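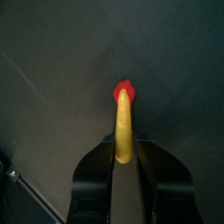 R. Kandasamy

Cleaning and storing rubber and vinyl toys

Small squeeze toys, such as the yellow rubber chicken with the red comb, are sold as rubber but may be natural latex, soft vinyl (PVC) or a thermoplastic elastomer. Care differs a little between the three. If the label is gone, treat the toy as latex, the most easily damaged of the group.

Routine washing

Use lukewarm water and a few drops of plain dish liquid. Wipe with a soft cloth, working into the lobes of the comb and any other moulded edge with an old toothbrush. Rinse until the surface no longer feels slippery. Do not put latex in the dishwasher. The heat of the drying cycle hardens it, and the colour goes chalky within a few washes.

Avoid methylated spirits, acetone, eucalyptus oil and citrus cleaners. All of them can lift paint. Eucalyptus oil will also soften latex, and the tacky patch it leaves does not recover.

Toys with a squeaker or air hole

Keep the hole out of the water where possible. Cover it with a square of tape, wash, dry the outside, then remove the tape. If water has gone in, squeeze the toy hole-down over the sink until it stops dripping and stand it on a rack overnight, hole still down. Grey or black flecks in the water that comes out mean mould inside. A toy in that state should be thrown out if a child or a dog is going to chew it.

Dark marks on light colours

Yellow and white toys pick up blotches from newsprint, black rubber mats and darker toys kept in the same tub. Surface dirt comes off with a paste of bicarb soda and water, applied with a fingertip and rinsed after 3 minutes. Dye that has migrated into vinyl is below the surface and will not scrub out. Stop once the marks no longer get lighter - further rubbing only takes the gloss off.

Sticky surfaces

A light tackiness on latex can be dealt with using cornflour. Dust it on, leave for 30 minutes, brush off the excess. On vinyl, tackiness is usually plasticiser coming to the surface. Wash, dry and keep the toy somewhere cooler. It will probably come back in summer.

Storage

Store dry, out of direct sun, and away from hot water units and car boots. Long thin parts such as necks and legs take a permanent bend if they are jammed against the side of a box, so lay them straight or stand the toy upright. Wrap each one in plain white tissue. Do not let vinyl touch polystyrene foam or painted timber, as it can mark both.

I use the Milten lidded tub with the lid left slightly ajar. The Veven tub is the same size but seals tight, and anything put away damp in it goes musty.

Fine cracks

Flex the toy gently and look at the surface under a bright light. A network of fine cracks means the latex is perishing. No dressing will reverse this. Silicone spray hides the cracks for a week or so and should not be used on anything that goes in a mouth.

Last updated 25th October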